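報道関係各位

株式会社Nornard
Skumport株式会社

# 長期滞在施設の客室整備業務における双腕ロボット「Tostavlow」の運用開始について
## 履物・小物の整頓工程を自動化し、客室係の作業区分と勤務編成を変更

株式会社Nornard(以下「Nornard」)とSkumport株式会社(以下「Skumport」)は、Skumportが運営する長期滞在施設「Didenko」において、双腕ロボット「Tostavlow」による整頓作業の運用を12月に開始します。対象は同施設の客室515室および各階の共用ラウンジです。清掃、リネン交換、水回りの点検は従来どおり客室係が担当し、Tostavlowは履物、ハンガー、リモコン等の備品を所定の位置に戻す工程を受け持ちます。

### 1. 導入の背景

Didenkoの客室整備は、退去後整備と滞在中整備に区分されます。このうち滞在中整備では、清掃そのものに加えて、備品の位置を客室基準書に合わせる作業が発生します。Skumportが作業記録を集計したところ、備品の整頓に充てられた時間は月間で約344時間でした。

整頓作業には低い姿勢を伴うものが多く、特に履物棚の下段と床面付近の作業については、客室係から腰部および膝への負担が報告されていました。また、整頓は清掃の合間に行われるため、作業の中断と再開が繰り返され、清掃工程の所要時間にばらつきが生じる要因にもなっていました。

Skumportは当初、備品の点数を減らす方法と、収納家具を扉付きのものに交換する方法を検討しました。前者は長期滞在者の利便性に影響し、後者は共用ラウンジの通路幅に関する社内基準を満たさないため、いずれも採用を見送っています。既存の家具配置を変更せずに導入できることが、機器選定の条件となりました。

### 2. Tostavlowの構成

Tostavlowは、上半身に双腕を備えた移動型ロボットです。各腕の先端には指状の関節を持つハンドを装着し、頭部に搭載したカメラの映像をもとに対象物の種類、向き、支持面を推定します。

主な機能は次のとおりです。

- 棚板、床面、座面など、対象物が置かれている支持面の判別
- 履物の左右および対になる相手の候補推定
- 把持位置の算出と、把持後の荷重変化による保持状態の確認
- 人の接近を検知した際の減速および停止
- 判定不能時の作業保留と、客室係の端末への通知

対になる相手が見つからない履物については、単独で所定の棚に置き、作業記録に「片側のみ」と登録します。室内を探し回る動作は行いません。探索の範囲を広げると私物に接触する可能性が高まるため、運用上の制限として設定したものです。

また、棚に置かれたものが備品か滞在者の私物かを外観だけで確定できない場合、Tostavlowは対象物に触れません。客室係が端末上で区分を指定した後に、作業を再開します。

### 3. 作業手順の変更

従来の滞在中整備では、客室係が入室から退室までの全工程を一人で行っていました。運用開始後は、次の順序に変更します。

1. 客室係が入室し、滞在者の在室状況と床面の障害物を確認する。
2. 客室係が端末で対象区域を指定し、Tostavlowの作業を許可する。
3. Tostavlowが整頓を行う間、客室係は同一室内の別区域で清掃を行う。
4. Tostavlowが作業結果と保留項目を端末に送信する。
5. 客室係が保留項目を処理し、仕上がりを確認して作業を終了する。

最終確認の権限は客室係に残します。Tostavlowの記録が「完了」であっても、客室係の確認操作がなければ客室の状態は更新されません。確認時に手直しが行われた場合は、その内容を選択式の項目で登録し、Nornardが動作設定の調整に用います。

共用ラウンジについては利用者の少ない時間帯に作業を行い、客室と同様に客室係が区域を指定します。電源コードや配線が床面にある場所は走行禁止区域として地図に登録し、腕のみが届く範囲に作業を限定します。配線の位置が変わったときは、始業時の確認で地図を更新します。

### 4. 従業員の職務と勤務編成への影響

今回の導入に伴う客室係の人員削減は行いません。整頓作業の減少分は、従来は外部に委託していた布製家具の手入れと、滞在者からの修繕依頼の一次確認に振り向けます。後者については工具の使用を伴わない範囲とし、設備担当者への引き継ぎ基準を新たに定めました。

客室係のうち希望者は、研修を受けたうえで「運用担当」を兼務します。運用担当は、始業時点検、ハンドの清拭、走行禁止区域の更新、保留項目の傾向確認を行います。兼務者には職務手当を支給し、兼務の辞退による評価上の不利益は設けません。

勤務編成にも変更があります。これまで整備の遅れを吸収するために設けていた夕方の応援勤務を廃止し、該当する時間を日中の研修と申し送りに充てます。一方で、始業時点検が加わるため、運用担当の始業時刻は他の客室係より早くなります。この点については労使間で協議を行い、早番手当の対象に含めることで合意しました。

Tostavlowが取得する作業記録には、処理件数、保留件数、停止時刻が含まれます。これらを客室係個人の作業速度の評価に使用しないことを、社内規程に明記しています。客室内の映像は対象物の認識に用いた後に破棄し、動作改善のための映像は滞在者のいない研修室でのみ取得します。

### 5. 研修室における動作調整

動作の調整は、Didenko館内の研修室で実施しています。床はカーペットタイル敷きで、木製の棚板を黒い金属支柱で支えた履物棚を使用します。棚の中段と下段は見え方が異なり、下段では上の棚板の影が認識に影響します。このため、履物の色と形状、置かれた角度の組み合わせを変えながら、認識結果と腕の軌道を確認しています。 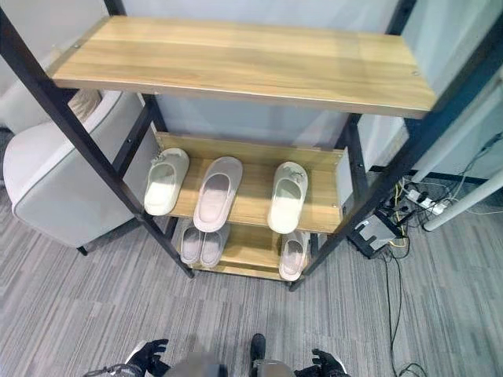

Nornard技報 第14号 4頁

頭部カメラから見た履物棚では、天板に何も置かれておらず、中段と下段にスリッパがあります。下段の左側には淡いピンクがかった灰色のスライド型が左右並び、右端のクリーム色のものは斜めを向いて、かかと側が棚板の前縁からわずかに出ています。調整の対象となるのは、こうした縁からのはみ出しの検出と、隣接する履物に触れずに向きを直す動作です。

中段の履物はつま先が壁側を向いています。客室基準書でも壁側を正位置としているため、この向きの履物は左右の位置のみを判定対象とします。ストラップの幅が広い履物では開口部、つま先の閉じた履物では履き口の縁を把持位置の第一候補とし、装飾のある部分は把持を避ける設定です。

両手のハンドは、待機時に棚の下段より低い位置に置きます。棚全体が腕に遮られずに頭部カメラの視野に入ることを優先した姿勢です。棚に向けて腕を伸ばす際は、前側の支柱を障害物として扱い、支柱の外側を回り込む軌道は選択しません。

### 6. 関係者のコメント

**Skumport 施設運営部長 ミロスラワ・プロコペンコ**
「整頓は一件ごとの時間が短く、業務量として把握しにくい工程でした。記録を取り直した結果、清掃の計画を組むうえで無視できない量であることが分かりました。今回の変更では、機器の導入と並行して、職務記述書と手当の見直しを行っています。」

**Didenko 客室係主任 イーチュン・クオ**
「下段の棚に手を入れる作業が減ることは、現場の要望に沿ったものです。ただし、端末で区域を指定する操作が新たに増えるため、慣れるまでは一室当たりの時間が延びる可能性があります。開始直後は担当室数を減らして組みます。」

**Nornard 制御開発課 ナザル・ロマニュク**
「履物は変形しやすく、同じ製品でも使用状態によって把持時の形が変わります。把持に失敗した場合に再試行を重ねるよりも、早い段階で保留として通知する設定を選びました。保留の件数は当面多めに出る見込みです。」

### 7. 今後の予定

運用開始後は、保留項目の内訳、客室係による手直しの内容、停止の発生場所を両社で確認し、対象備品の範囲を見直します。タオルおよび寝具の取り扱いは今回の対象に含まれません。食器類についても、衛生管理手順との整合が取れていないため、対象外としています。

他施設への展開は、Didenkoでの運用結果と客室係への聞き取りを踏まえて判断します。聞き取りは、Skumport労務課のダミアン・ビジャセニョールが担当し、運用担当を兼務しない客室係も対象とします。

### 本件に関するお問い合わせ

株式会社Nornard 広報室
担当:フリスティナ＝マリヤ・ティモシュチュク

Skumport株式会社 施設運営部 Didenko窓口

研修室の取材を希望される場合は、広報室まで事前にご連絡ください。客室階での撮影はお受けしておりません。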